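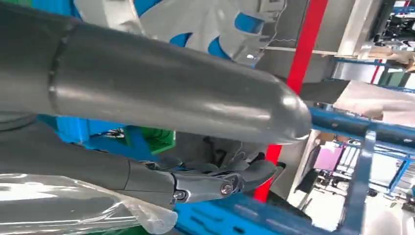 How often should we charge the hand packs during build season? Every night after club, plus a top-up at lunch if there's a practice run that afternoon.

Print this page | E-mail this page

Shop tips, Unoris team

Cables first. Tape down anything loose before power on — wrist cable too. Finger screws: snug, not tight. Check them after 100 grabs, swap at 1000.

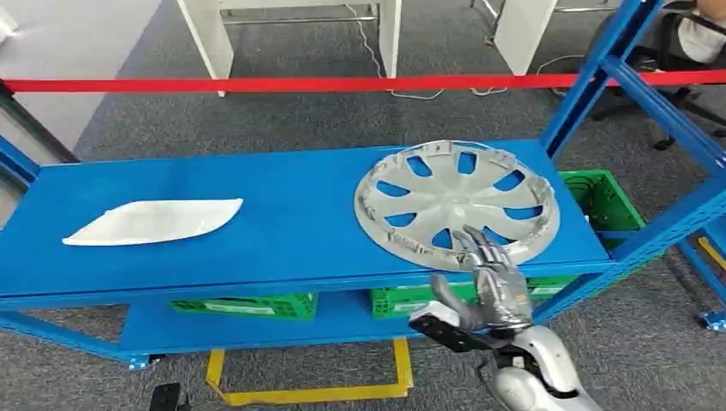 Grip practice goes easy to hard. Foam block, then crate, then the awkward stuff. Start slow, speed at 300 on the slider, 700 only once it stops droping things. A hubcap flat on the blue shelf makes a good test, come at the front of the rim with the fingers out and a little curled. Reset arm between tries.

Wipe fingertips with a damp rag, no solvent. Write the fault down before you fix it, not after. Spare fuses are in teh Narnix tin.

Related tips
Packing for the Mollgate meet
Labeling crates
Onu base: stuck wheels

Contact the club | Copyright Unoris team | Back to top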